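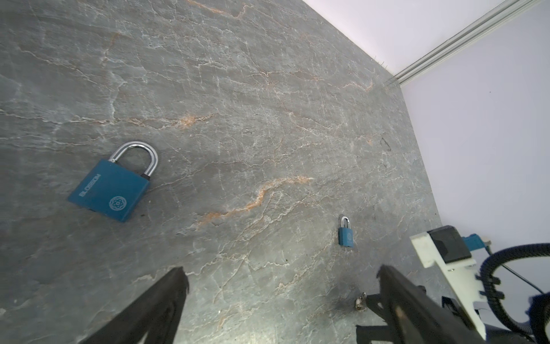
Chapter 2 deals with the planning of cleaning work in small food premises: what is cleaned, in what order, how often, and who signs for it. Chapter 1 treated soils and detergents separately from the rooms in which they meet. A cleaning plan has to start from the room. Large flat areas are easy to reach and are seldom the cause of a failed inspection. Edges need more attention. Where a marble-patterned surface meets a wall along a thin metal strip, dark specks and bristle-like bits can collect in the joint, and a cloth drawn across the middle of the surface will not reach them. A plan that says only "wipe counter" leaves such a joint to the judgment of whoever holds the cloth. The plan should name the joint as a separate item.

2.1 Terms used in this chapter

An item is any surface or part that receives its own line in the plan. A round is one complete pass through the items assigned to a given shift. A zone is a group of items cleaned with the same cloth and the same solution. Cloths do not cross from one zone to another during a round. Cleaning means the removal of visible soil; disinfection is a later and separate step, and is covered in the second half of the chapter.

Barreto's method, followed here, lists the items first and assigns frequencies afterward. The older practice began with the frequencies ("daily," "weekly") and filled in items beneath them, and parts that fitted no heading were often left out.
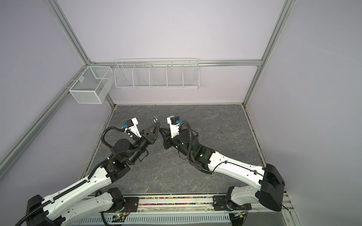 17 min read

2.2 The Bettencourt bakery

The worked case for this chapter is the Bettencourt bakery, a shop with two work areas and a shared wash-up. The first plan, drawn up in August by Vitória Patrício, ran to 50 items. Joaquim Gouveia, the shift lead, found that the morning round could not be finished before opening — the oven fronts and the drain covers had both been placed in it. The revised plan moved the drain covers to the closing round and left the oven fronts where they were.

The revision did not shorten the list. It changed the order of work so that high items came before low ones and dry soil was removed before any water was used. Flour shows why this matters. Wetted flour forms a paste that sets in corners and must then be scraped, while dry flour can be brushed or vacuumed.

Students should draw up their own item list for the bakery from the floor plan in Section 2.3 before reading the revised plan in Section 2.4.

Related chapters
Soils and Detergents — Idalina Loureiro
Water Hardness and Rinsing — Lurdes Barreto
Keeping Cleaning Records: The Kedura Sheet
Cloths, Brushes and Their Storage — Américo Loureiro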